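**From the house: the back room in August**

The back room at Forner is nearly a room again. Readers who have been with this newsletter since the spring will remember that we knocked the old pantry through into the passage and were left with a long, thin space that did nothing well. We lived with bare plaster for three months. The walls are now painted, the floor is down and most of the dust has gone.

The floor took longest. We had ordered from Wostico, and the first delivery was two packs short, so the boards sat in the hall while we waited. They need to get used to the house before they are laid anyway. We left a gap all the way along each wall for movement and covered it with the skirting afterwards. If you are doing the same, cut your spacers before you start. Ours were scraps of card and kept falling over.

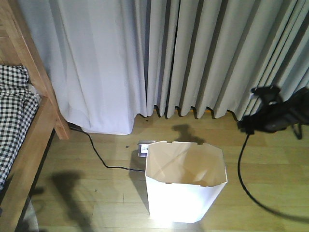 One reader, Gotus Lane, wrote in after the last issue to say that we should have run the boards across the room and not along it, as a narrow room only looks narrower with lines down its length. We did think about it. Running them across would have meant a cut on nearly every board, and far more waste. We also had the door to consider, and a join there would have been in plain view from the kitchen. Several of you asked about the same thing, so it may be a matter of taste.

Paint next. The walls have had two coats of Toma flat white over a thinned first coat, which new plaster needs. The thinned coat looks dreadful when it goes on. Leave it overnight and don't judge it. We used a short roller for the walls and a brush for the corners, and did the skirting last, with the floor covered by old sheets.

The skirting colour caused more talk in this house than anything else. We had tester pots all over the kitchen table. White was the safe answer, but the skirting in the passage is white and shows every knock from the hoover, so we went dark.

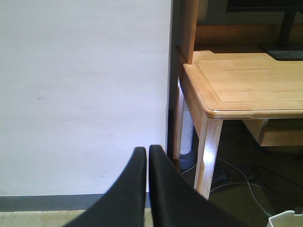 *White wall, dark grey skirting, pale boards.*

Costs, as people always ask. The paint was under 100 pounds including brushes. The floor was a good deal more, and I will put the full list in the next issue once the last bill is in. We did the laying ourselves over 16 evenings, which is slow, but there was work in the daytime and we stopped when the light went.
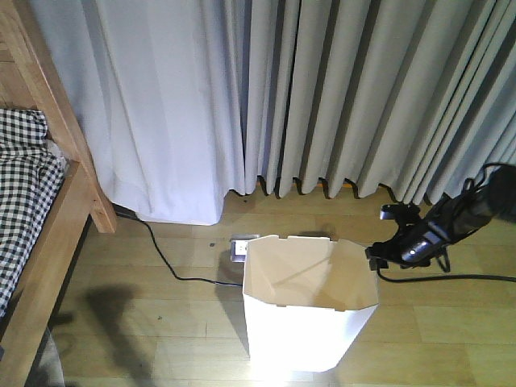
Curtains were the one thing we had not planned for. I had assumed a blind, until we found how much draught comes in on that side of the house. Before buying, measure the drop in several places, as old floors are rarely level. Decide early whether you want the fabric to touch the floor or stop short of it. A loose white curtain with its hem down by the boards has a softer look, while tight pleats that finish just above the floor are easier to sweep under. I prefer the second for a room that people walk through in boots.

Still to do: the shelf over the door, a proper light fitting, and the threshold strip – the one we bought is too narrow and has to go back.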